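From: turix-list member, Swai group
To: turix-users
Date: 04/06/2023
Subject: Re: [turix-users] wrist view vs fixed view for garment folding

On the list, someone from the Jovell group wrote:
> We trained on 600 demonstrations with the fixed camera only and the
> policy stalls once the fingers are down in the cloth. Did you see
> any gain from adding the wrist cameras, or is it just more data to
> store? Also, did you crop?

We did see a gain, but only on one part of the task. Our set is smaller than yours, 566 demonstrations on two arms, with 200 rollouts per condition for evaluation. Long sleeves only, mixed colours.

With the fixed view alone, the reach and first contact were fine. Most of our failures came at the grasp, when the policy closed on a single layer or on nothing. The wrist view helps there — it gives the network the ridges and creases between the tips at a scale the overhead image doesn't have.

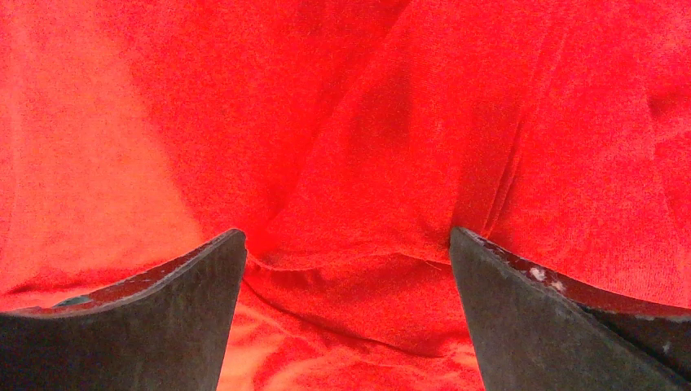

Wrist view, red garment, fingers open.

The drawback is that a view like this one says nothing about where you are on the garment. It's red from edge to edge. When we trained on wrist images alone, the policy would grasp well in the wrong spot, then carry on as if it had the hem. We now feed both streams in at every step and drop the wrist stream at random during training so the network can't lean on it too hard.

On cropping: yes for the fixed camera, no for the wrist. We crop to the tabletop and keep the basket and the folded stack in.
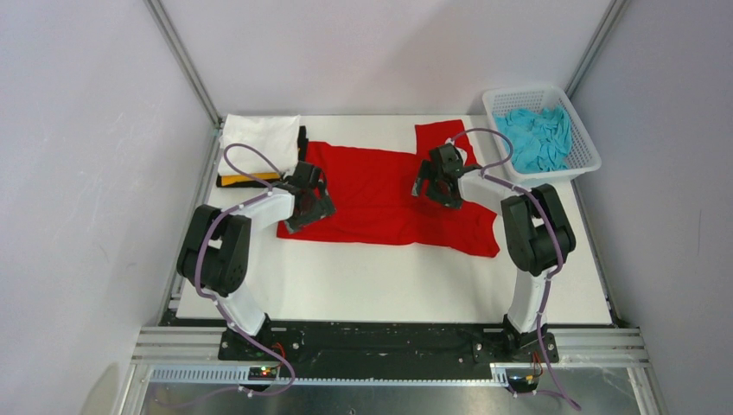 Masking those out made the results worse in our hands, possibly because the policy uses them as landmarks. I haven't tested that properly. If you move your basket between sessions you may find the opposite.

Storage wasn't a problem once we dropped the frame rate. The whole lot is 1,602 files in Demum format, and the loader in the current Turix branch reads them without conversion. Older branches swap the left and right wrist streams, so check that before you train anything.

I can share the dropout schedule if it's useful. The colour normalization is still a mess and I'd rather fix it first.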